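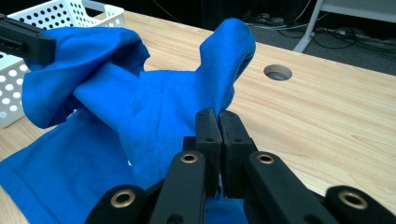
blue one, still not folded

ok so I'm having a T-shirt evening. Everything I own in jersey is coming out of the dresser and getting folded the same way, because I can't take another morning of digging for the gray one

1/ Started with the brightest blue in the pile so I could see what I was doing on the table. Dark shirts are miserable for this, you lose the seams completely

2/ My old method was: hold by shoulders, chin on collar, flap the sleeves in, drop it on the stack and hope. Finn Reuter watched me do this once and asked if I was ok

3/ New method is the one where you pinch two spots and cross over and the whole thing sort of flips itself flat. I have now watched it 5 times, slowed down. I get it for exactly as long as the video is playing!

4/ What helped: find the hem first. The double band at the bottom is easy to feel even when the rest is a big crumple, and once you've got that you can follow a side up to a sleeve

5/ Also shake it out BEFORE it touches the table. I keep skipping this and then I'm chasing a sleeve around inside a lump of fabric (why are sleeves like that)

6/ Jaqueline Zepeda says she just rolls hers and they all stand up in the drawer like little burritos. I tried rolling in October and mine unrolled the second I shut the drawer. Maybe my drawer is too deep? Hers is a Nolte one, pretty shallow

7/ Question for people who iron T-shirts: do you, really? All of them? I did 3 last week, put them away and they came out looking like I'd slept in them

8/ Update, I did the flip thing! The back was crooked and one sleeve was sticking out, but it was a rectangle. I'm counting it

9/ Rami Awad wants to know if this works on long sleeves. Rami I am barely managing short ones, give me a week

10/ Putting the kettle on and then it's the striped ones. If anybody has a trick for shirts that have gone wavy at the hem please tell me, I've got a couple and they won't lie flat for anything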